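Filed under: Projects / Manipulation / Progress Reports

Gripper Comparison for Soft Goods Handling – Second Progress Report
Prepared for Trinwood by Capucine Gaillard and Babatunde Okonkwo, Hastano

1. Period and scope

The first report, delivered in December, covered procurement and bench calibration. The present one covers the comparison of finger pads and linkage variants on garments, and the first round of hand-held recording. Arm integration is reported only where it affects the choice of gripper.

2. Hardware under comparison

Two end effectors remain in the comparison. Unit A is a parallel-jaw gripper with a single motor and flat rubber pads. Unit B is a linkage gripper with angled fingers that close toward each other in front of the palm. Unit B exists in two builds, one for the arm and one hand-held, sharing the same finger geometry. The third candidate, a suction tool, was dropped after bench calibration as it could not hold knit fabric at any vacuum setting available to us.

The Afolabi controller is used for both units. Firmware was frozen at the start of the period and was changed once, to correct a fault in the current limit that caused Unit A to release early. Trials recorded before the correction were discarded and rerun.

3. Arm trials

Each trial consists of one approach, one grasp at the garment edge, a lift to a fixed height, and a hold. A trial counts as a success if the garment stays in the pads for the full hold. Each unit was given 199 trials on the same set of garments.

Unit A: 123 successes.
Unit B: 151 successes.

Most Unit A failures were at the grasp. The flat jaws pushed the hem forward and closed on a single layer or on nothing. Unit B failures were mainly slips during the hold, concentrated in smooth woven items. On fleece and knit items the two units were closer than the totals suggest, and Kiều Hoàng is preparing a breakdown by fabric type. The totals should not be used for purchasing decisions before that is available.

4. Hand-held recording

Recording with the hand-held build is done in furnished rooms, with garments laid on whatever surface is present. Patterned backgrounds are kept in the set on purpose. The wide-angle camera is fixed to the tool so that both pads stay in view during the approach.
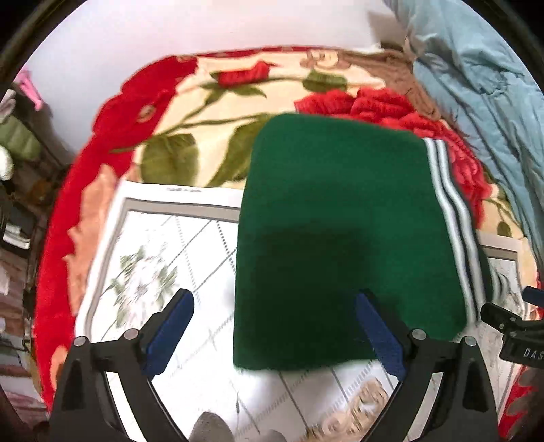

Page last updated: May 26, 2026

The view shown is from an approach to the lower hem of a folded dark green knit item with three stripes along its right side. The tool's shadow falls over the middle and lower part of the fabric. On dark garments this reduces contrast near the hem, and the edge detector supplied with Gralodura loses the fabric boundary more often than on light garments. Salamatu Mohammed has tested an exposure offset, which recovers part of the boundary but clips white areas. A small diffuse light on the bracket is the next option.

5. Open issues

– Pad wear on Unit B. The rubber begins to lift at the tip after extended use. A bonded pad is on order.
– Time offset between camera and finger encoder. Corrected in post-processing for now; Lawal Onuoha is moving the timestamp to the controller.
– Cable strain on the arm build at full wrist rotation. Range limited in software.

6. Next period

Work planned for the next 8 weeks: fabric breakdown, bonded pad retest, light test on dark garments, and a first transfer of hand-held recordings to the arm. The budget is unchanged except for the replacement pads, charged to consumables.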